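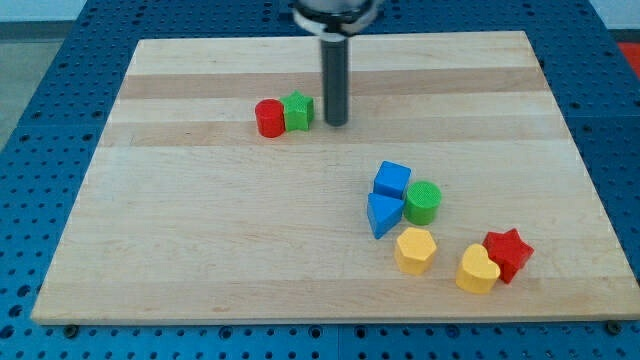
Block-sorting task: does pushing a piece into a group count as placing it?

Bakenside Student Robotics Forum > Tabletop Challenge > Rules and Scoring

We use cookies to remember your log-in and to measure visits to this forum. By continuing to browse you accept our cookie notice. Accept | Manage settings

S_Opoku (Team supervisor)
I should be grateful for a ruling, or failing that the considered views of other supervisors, on the wording of the February task sheet. My students are preparing the pushing task with a single straight finger and the wooden board. The sheet states that a block is "placed" when it "rests with its group". With the blocks arranged as in the photograph, the red cylinder and the green star are touching one another, and the other six lie well away from them towards the right. If the arm is told to bring the green star to the others, is contact with any one of them sufficient, or must it finish beside the green cylinder?

The students are divided. The written log is due before the next practice session and I would prefer that they record the task correctly.

Salamatu Opoku

wevatora_lab
The task sheet should be read together with the scoring annex. The annex lists two kinds of instruction, by colour and by position. Where the instruction names a colour, the block must finish against the block of the same colour. Where it says only "the others", any contact is accepted. Our club has worked on that basis all year.

Quansah_Sixth_Form
With respect, I do not read the annex in that way. It gives the colour rule under the heading for the sorting round, and the pushing task is a separate round. We logged 216 attempts last term, and every one was marked on contact alone. The moderator raised no objection.

wevatora_lab
The moderator was sent totals, as I understand it, and would have had no means of objecting. I do not suggest any fault on your part – only that the point was never tested.

P_Babaei (Moderator)
I can confirm that totals only were submitted last term. The annex is unclear and will be amended. Until then, please apply the following.

1. An instruction that names a colour is met when the two blocks of that colour touch.
2. An instruction that names a group is met when the block touches any member of the group.
3. A block that falls off its base during the push is marked as moved, but not placed.
4. The time limit remains 88 seconds for each attempt, measured from the first movement of the finger.

Teams may keep results already logged, provided that the rule used is stated at the top of the log.

Parisa Babaei

Quansah_Sixth_Form
Thank you. We shall add the note. I remain of the view that point 3 is harsh on the star blocks, which our students find a good deal harder to push straight than the cube.

rostum_year12
May a student reply here? Our group at Rostum found that the star turns if the finger meets it on a point. It goes much better if you aim for the inner corner between two points and push slowly. We have done nearly 300 pushes and the star is still our worst shape, followed by the heart.

S_Opoku (Team supervisor)
Students are most welcome to reply, and that is useful advice. May I ask whether you lift the finger and approach again when the star begins to turn, or continue the push? We currently permit three approaches in each attempt.

rostum_year12
We lift and go round again. Continuing only makes it worse. We also allow 3, but we usually run out of time before the last one.

wevatora_lab
We continue the push and correct sideways. It costs less time. I accept that it demands a better estimate of the angle, and the younger students have struggled with it.

P_Babaei (Moderator)
Both methods are permitted. Please record in the log which of them was used. The amended annex will be posted in this section and the thread will stay open for questions on point 3 only.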